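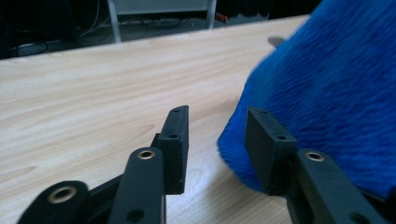 Pay the Artists Before You Hang the Banner

By Rosalie Gasser

The city wants a protest art show in the lobby of the old Sellden building, and it wants the work for free. The call for entries went up in January. It asks for painting, print, video and "objects of public memory." It offers wall space for 3 months, an opening reception and exposure. Artists handle their own framing, delivery and insurance.

I have shown work in this city for a long time, and I know what that costs. A print 46 inches wide needs a frame, glass and a van. Last spring I spent close to a month's rent getting two pieces onto a wall where they looked good and did not sell. I chose to do that. It was my own show in a small gallery, and the owner was losing money right next to me.

The lobby show is different. Findico owns the building and will have its name on the banner. The contractor hanging the lights is getting paid. So is the caterer, and so is the guard at the desk. The posters are being printed at a shop on Chae Street that does not work for exposure.

Jaxon Arsenault, who painted signs for the rent strike and still has most of them in his garage, was asked to lend six. He said yes at first. Then he read the loan form, which lets the building use photographs of the signs in its leasing brochures. He asked to have that line taken out and was told the form was standard. The signs are still in the garage.

I don't think anyone at Findico sat down and planned to use tenants' signs to rent out offices. I think someone copied a form. But the people who made those signs were arguing about who gets to live downtown and at what price, and a form like that answers them.

Some of my friends say we should take the wall anyway. Their case is that a lobby gets foot traffic no gallery can match, and that people who would never go looking for this work will walk past it on the way to the elevator. That is a fair point. I would like those people to see it too.

So pay for it. A fee of 2,000 dollars per artist would barely show in the budget for a building that size. Florker, the little storefront space by the bus depot, pays its artists something every time, and it runs on a door jar and a bar one night a month. If they can do it, a landlord can.

The deadline for entries has been moved back once already. I have a finished piece that fits the theme, and I will send it in when there is a fee on the page and the brochure line is gone from the loan form.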